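From: Gwenllian Parri
To: staff-forum list
Date: Mon 21 August
Subject: Re: [staff-forum] What happens to the bench jobs after November

On Friday evening Fergal Moynihan wrote:

> Can somebody on the working group say in plain words what the
> Dolta arms will be doing and what we will be doing? The slides
> said "colleagues will be freed for higher value tasks". I have
> worked at Broltard long enough to have been freed twice and both
> times I ended up in the stockroom.
>
> Also, is it true the grades are being looked at?
>
> Fergal

Fergal, all,

Plain words, as far as I have any. I sit on the working group for the packing side, so Pushpa may want to correct me on returns.

The arms take over the tabletop goods first: frames, small pots, table decorations, anything that has to be picked up, turned over and put down again without a mark on it. There are 36 lines in the first batch. The full range on the bench is 578, so you can put off clearing your locker for a bit. Glass stays with us, and so does anything that arrives from the supplier in what Ornella calls "creative packaging".

Until November the work is teaching. People do the handling with the hand-held grippers, one in each hand, and the arms are trained on what gets recorded. I have done nine sessions now. It is less tiring than the bench and a good deal duller. You learn how much you rely on your little finger once it has been taken off you. My record for straightening one picture frame is a time I am not prepared to put on a public list.

What changes for people, so far:

The early shift loses two bench places and gains two "cell minders". Nobody has written down what a minder does when the cell is behaving. Katia has asked for this in writing and has been told it is evolving.

Teaching sessions are paid at bench rate. Several of us have pointed out that showing a machine how to do your job is usually called training, and trainers here are on a grade above. That is the answer to your second question: grades are being looked at, but we are the ones doing the looking. Management have agreed to look back at us in the next meeting.

Breaks. The timings on the old sheet assumed a line that stops. The cell doesn't, so somebody has to cover it, and I would like that sorted before we start and not by whoever happens to be standing nearest with a sandwich.

As for the stockroom, I asked directly. The reply was that there are "no current plans", and I did write down the word current.

If you want to try the grippers before you form an opinion, or to confirm the one you have, there are places in the afternoon sessions upstairs. Put your name on the sheet by the stairs. Long sleeves are fine, bracelets are a nuisance.

Ornella, could you send round the list of the 36 lines? The copy I have is the one with the tea on it.

Gwenllian
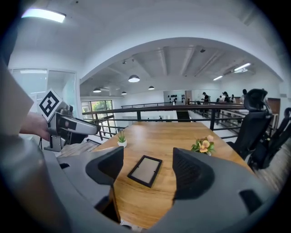 Upstairs table, grippers in hand, frame still to be straightened.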